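Notebook, migration and settlement reading group / field methods
9/29/26
by Mi-kyung Baek

Continued from the last entry, where I stopped in the middle of the interview guide. Temitope read it on the train and sent me comments in the margin, and most of this is my answer to them, so that we both have it in one place.

First the guide itself. We had 14 questions and now we have nine. The question "Why did you leave?" is gone from the opening. Temitope is right that people who have been through an asylum procedure have answered this question many times, to officials, and they have a prepared answer. When we ask it in the first five minutes we get the prepared answer. In the Corndale pilot, three people gave it to me almost in the form of a statement, with dates in order, and one of them asked me whether she should slow down so that I could write. I felt ashamed, and I also did not know how to bring the conversation to another place after that.

The new opening is "Can you tell me about the street where you live now?" I tried it on Friday with two people from the Haruna association. Both began with the neighbours, then the bus, then the rent. One came to the journey by himself after 20 minutes or so, because the bus reminded him of another bus. I did not ask for it. I would like to keep this opening for at least the first month and not change it again, even if we get bored of it.

Temitope's second comment is about the word "home". In the English guide we use it for the house, for the town and for the country of origin, and we do not notice. In Korean I would need three different words, and in Yoruba, she writes, at least two. Our interpreters have to choose one each time, and they choose without telling us. I went back to the four pilot transcripts where an interpreter was present and marked every place with "home" in the English. In many places I cannot say now which one was meant. The recordings still exist, so this can be repaired, but it will take an evening for each recording.

Decision for now: in the guide we write "the place where you live", "the town you come from", "the country you come from". It is heavy English. I prefer heavy English to losing the difference. When the person herself says "home", the interpreter leaves her word in the original language in the transcript and puts the translation in square brackets after it. 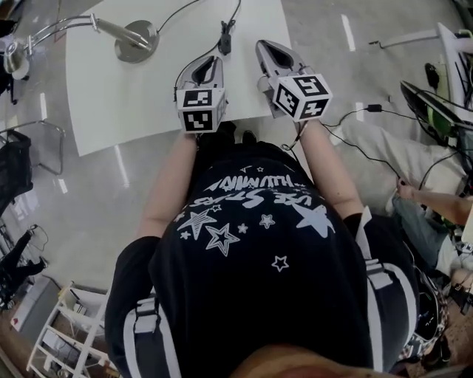
About the transcripts in general. We have promised 60 interviews in the proposal, and I want to write down before we begin how long the work really takes, because in the Finari study this was never recorded and at the end everybody was tired and a little angry. From the pilot: one hour of recorded conversation in one language needs a full working day to transcribe, when I do it carefully. With an interpreter in the room it is almost two days, since both languages must be written. The proposal says four hours. I do not know who put four hours there. It is possible that it was me.

There are ways to make this smaller. Temitope suggests that we transcribe fully only the first 20 interviews, and for the others write a detailed summary with time marks, and transcribe only the passages we will need. I am not fully happy with this. When we choose the passages early, we choose what we already believe is important. But I also cannot find the days. Maybe a middle way: full transcripts for all interviews with an interpreter, because there the language questions are hidden inside, and summaries for the single-language ones after the first 20. I leave this open and ask Temitope to write under it what she thinks.

(Temitope, later the same day: Agree with the middle way. But then the summaries must be written by the person who did the interview, and within three days. After three days I remember only my own opinions. T.O.)

Yes. Three days. I have put it in the guide.

Reading. We discussed the two chapters on remittances and I want to keep some points from the discussion, which was better than the chapters. The author treats money sent to the family as one flow, going one way, each month. Temitope brought the notebook pages from her earlier work in Corndale, where the women kept their own small accounts, and there the money goes in circles. One woman sends 80 pounds to her sister, the sister pays the school, the school is run by a cousin, and the cousin's son arrives in Corndale the next year and sleeps in the woman's living room without paying. Is the living room a part of the remittance? The chapter has no place for it. In the account book of the woman it is there, she wrote "room, Femi" with no number beside it.

I find this line very beautiful and also useful. It says that for her it belongs in the accounts, although she did not give it a price. I propose we ask, near the end of each interview, if the person keeps any written list of what goes out and what comes in, and if they would read us one page of it. Not copy, only read. The ethics form allows reading aloud. It does not allow photographs of documents, and I think we should not ask to change this.

The other point was on debt. In the second chapter there is a long section about borrowing for the journey, and it uses a survey of 500 households. The tables are careful, but the category is "debt to relatives: yes or no". In our pilot nobody would have been able to answer this. One man said that his uncle paid for him, that it was a gift, and that he would of course give it back. I asked him how it can be a gift then. He was patient with me. He said it is a gift because the uncle will never ask. I wrote in the margin that night: obligation without a creditor. I am not sure if this is a good phrase or only a phrase which sounds good. Leave it here for now.

Practical matters, in no special order.

The room at the Emow community centre is ours on Tuesday and Thursday afternoons until the end of term. The wall to the kitchen is thin. On the second pilot recording there is a person washing cups for 11 minutes and some words are lost. We should sit at the window side and put the recorder on a folded scarf. The centre also asks that we write our names in the book at the entrance, each time, also when we come only to collect something.

Consent forms: the Tigrinya version has come back from the second translator. She changed "withdraw" in two places. The first version had a word which, she explains, is closer to "resign", as from a job. I am glad that we paid for the second reading. The Arabic version is still with its translator and I will write to her again tomorrow. We do not begin any Arabic interviews with the old form, even if somebody is ready and willing.

Payment: the university wants a receipt with a full name for each voucher. This does not fit with what we tell people on the first page of the form. I spoke with the finance office and they will accept a code number, if a member of the project signs that the voucher was given. Temitope and I both sign. Please do not let the codes on the vouchers be the same as the codes on the recordings. In the Finari study they were the same, and with the two lists on one desk anybody could put the names and the voices together.

The numbering. I started the pilot at 71 for a reason I cannot remember, so the last pilot interview is number 77. It looks as if we have done very many. The main study starts from 101, so that there is no confusion, and the pilot numbers stay as they are. I do not want to rename files which are already mentioned in the notes.

A short note on my own position, because we agreed that each of us will write one every month and I am late with mine. I came to this country as a student, with a visa, a scholarship and a room waiting. When I tell people in the interviews that I am also a migrant, it opens the conversation, and I have noticed that I say it more often than before. On Friday one of the men from the association asked me which year I came and how. I told him. He was quiet, then he said, "So you came by the door." He was friendly about it. But I think I should stop using the sentence as a key. If they ask, I answer. I will not offer it at the beginning.

Temitope writes that for her it is different, and that with Nigerian participants the questions to her come before she has sat down – which town, which family, which church. She gives the answers because refusing would be rude, and then she writes down afterwards what she was asked. I think these questions to the interviewer are material too. We could keep a page for them at the back of each file. Who asks us what, and when.

For next time: finish the list of codes for housing. Read the chapter on lodgers, only the first half, the second half is about law before 1971 and can wait. Listen again to interview 74 from minute 30, where there is the argument about the key to the shared kitchen and I translated "landlord" but I think he said something else.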